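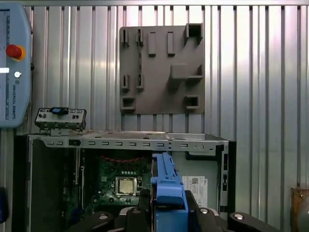
News from the teardown bench

A few of you have asked how things are going since the robot arm started at the Zernia depot, so I thought I'd write it up properly instead of telling it in bits at the kettle.

For anyone over at Plovbridge who hasn't been by: we get old desktop towers in by the pallet, nearly 200 in a busy week, and every one has to come apart before the boards and metal can be sorted. I've been on that bench for six years. My thumbs have been on it for about sixty, by the feel of them!

The arm gets a tower lying on its side with the cover already off. Lids are still our job (every maker has its own silly latch, and half of them are bent by the time they reach us). From there it works inside the case, gripping the plastic brackets and other bits that used to chew up our fingernails. Bits of cable are what it likes least. If there's a loose wire looping over the board it can get itself in a tangle, so we have a quick look first and tuck things out of the way.

What's changed for me is mostly where I stand. I used to do four hours straight with a screwdriver, and now I do 2 on the bench and the rest between the pendant and the sorting trays. I was nervous about the pendant — I'm the person who still can't work the depot printer — but the training from Dolon was patient and I had the basics by lunch. The big red button is a comfort.

It's slower than a good pair of hands on an easy tower, and I don't mind saying so. Where it earns its spot is late in the arvo, when the rest of us are flagging and it's going at the same pace as it did at 7.

No one's hours have been cut, which I know was the worry in March. The next round of pendant training is open to both sheds, and the sign-up sheet is on the board outside the Ait Ali room. Bring your reading glasses, the menu text is tiny.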